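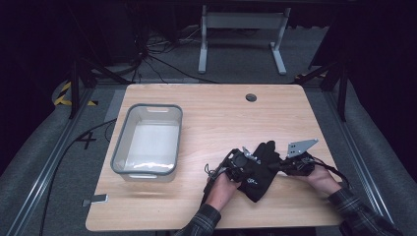 Minutes of the Operations Group, Pimville site, December 10, 2018

Item 1 was the visit to the Guerra workshop, where Cotis is running its demonstration of hand-held grippers for the packing trial. Danylo Kravchuk had gone with Yae Koyama and gave the report. The idea, as put to them, is that a worker holds a pair of grippers and does the job by hand, and a robot arm is later taught from the recordings. Danylo said the station itself is plain enough: an oak-grained table, a gray bin with handle slots on the left, and the two black grippers used one in each hand, with cables coming off them. He asked the group to keep in mind that our own benches already have the label printer and the scanner on them, and there is very little room left for trailing cable.

Yae agreed with most of that but thought the visit was worth the drive. She had tried the grippers herself and found them heavier than she expected. After 12 minutes her wrists were tired. Cotis told her people get used to it. She asked how long that takes and did not get an answer she could write down.

Danylo said the sales talk was well ahead of what was shown. They were told the finished system could handle "anything that fits in the bin." During the demonstration it was tried on 26 items from our range, which Yae had brought in a box. The arm picked up the cartons well. It dropped both of the soft pouches and would not attempt the coiled tubing at all. The presenter said the tubing had not been in the training set. Danylo pointed out that tubing is a large part of what we ship and that the list was sent to Cotis back in June.

There was some discussion of speed. Cotis quoted a figure for picks per hour but would not say whether it included the time spent resetting the arm after a dropped item. Danylo's view is that it did not. Yae was less sure and would like to see it in writing before anyone argues over it.

Question from the floor: who would make the recordings? Cotis expects us to supply the people, two to a shift, for around 8 weeks. This was not in the first proposal. Several members said they would not have agreed to the visit on those terms. It was also asked whether packers would be paid the usual rate while recording, and whether they could say no. The chair said yes to both and wants that set down here.

Yae raised gloves. Our packers wear the lined ones in winter and she doubts the grippers can be worked properly with them on. Cotis to be asked.

Danylo was asked for his opinion and said he would not spend money on this yet. He has now been to three of these open days in two years, and each time the part we need is promised for the next version. Yae said she would not spend money either – but she would send the tubing over and see what they do with it.

Agreed: no order to be placed. Cotis to be invited to repeat the test with tubing and pouches, our staff choosing the items on the day. Danylo to write to them and ask for the pick rate with resets counted. Yae to put together the box.

Item 2, Zulham shelving. The replacement uprights have come but the wrong feet were sent again. Bay 8 stays closed. Danylo to call Zulham and ask for someone to come out in person, as emails have gone unanswered.

Item 3, loading door. The seal is still letting in cold air at the bottom. Two quotes received, a third one wanted before a decision. Yae asked that the heater near the door be left on overnight until it is fixed. Agreed, subject to a check of the timer.

Item 4, other business. The Guerra workshop has sent an invitation to a second open day. No one put their name down. Left on the board in the break room.

Meeting closed. Minutes taken by Yae Koyama.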